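Chapter 7

Showing, Not Telling: Demonstration by Hand and by Remote Control

Before you start

You should have read Chapter 2 (joints, links and why nothing ends up quite where you sent it). You won't need any new mathematics until section 7.4, and you may put off section 7.4 for as long as your tutor allows.

Key terms: demonstration, kinaesthetic teaching, teleoperation, leader and follower, wrist view, episode, operator habit.

7.1 The trouble with instructions

Ask somebody to write down how to put a battery into a small appliance. Most people manage a sentence, perhaps two, and feel they have covered it. Then ask them to write it again for a reader who has never met a spring, does not know which way up a battery goes, cannot feel anything through its fingertips and will do precisely what the page says. The second version tends to run to several sheets and still leaves the battery on the floor.

This is an old problem in robotics, and for many years the usual answer was to write the several sheets. Engineers measured the part, measured the slot, fixed both firmly to a bench and programmed the path between them. In a factory that makes one thing all day it remains a perfectly good answer. In a kitchen, where the slot has been pushed against the bread bin since Monday, it is less good.

The other answer is to give up explaining and do the job while the robot keeps a record. A person guides the machine through the task, the machine stores what its joints and cameras reported, and later on a learning method tries to work out what the person would have done next. We call each recorded attempt an episode, and the whole business learning from demonstration. The name suggests a patient teacher and an attentive pupil. In practice the teacher has a sore shoulder and the pupil has a full disk.

7.2 Two ways to hold the pupil's hand

The first way is to take hold of the arm and move it. This is kinaesthetic teaching, and its great virtue is that anyone can start within a minute. You feel the weight of the arm, you feel it touch the table, and you stop pushing when something pushes back. Its drawbacks arrive a little later. Your own hands and sleeves are in every camera view, and a learner that has only ever seen the task done with a cardigan in shot may be lost without one. Heavy arms also make for slow, lurching movements, which the robot will copy with great loyalty.

The second way is to stand back and steer. In teleoperation the operator moves a controller, or a smaller twin of the arm called the leader, and the real arm, the follower, does likewise. The views stay clean and the operator can sit down. What goes missing is touch. Unless the system sends forces back to the controller, the operator has to judge by eye whether a finger is resting on a part or crushing it, and eyes are poor at this.

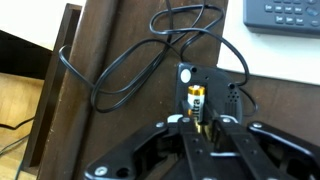 Reading time for this chapter: 7 minutes

A view from the wrist, with an AA battery between the fingertips and the compartment it belongs to, shows how little room there is to be vague. The fingers hide the lower part of the battery, and that is the part the operator would most like to see. A second camera, mounted off to one side, often helps. So does moving the wrist slightly and looking again, although whatever the operator does in order to look also goes into the record.

7.3 What the record keeps

The last point deserves more gloom than it usually gets. A robot cannot tell which parts of a demonstration you meant. Suppose that you pause above the slot each time while you make up your mind. The learner has no mind to make up, but it may well pause all the same — and sometimes, having learned that the thing to do above a slot is nothing, it stays there until somebody switches it off.

Consider the Tustach exercises, which we shall use for the rest of this chapter. They come from a teaching set of 800 battery-handling episodes recorded on the Trurkel bench arm by operators in Niltton and Magesa. After checking, 767 were kept. The rejected ones are supplied in a separate folder, and students generally learn more from them than from the rest. In one, the operator does everything beautifully and has forgotten to start the second camera.

Watch a handful of kept episodes from each site before reading on. The Niltton operators come straight down on the battery and correct at the last moment. Those in Magesa line up early and approach at a crawl. Both styles work. Mixed together without care they can yield a learner that sets off in one style, changes to the other halfway and arrives between the two, where there is no battery.

Try this before section 7.4

Write down, in everyday words, how you would seat a battery against a spring using only two stiff fingers. Swap papers with a neighbour and follow their text exactly, using a pair of kitchen tongs. Keep both papers. You will need them when we come to decide what counts as a finished episode.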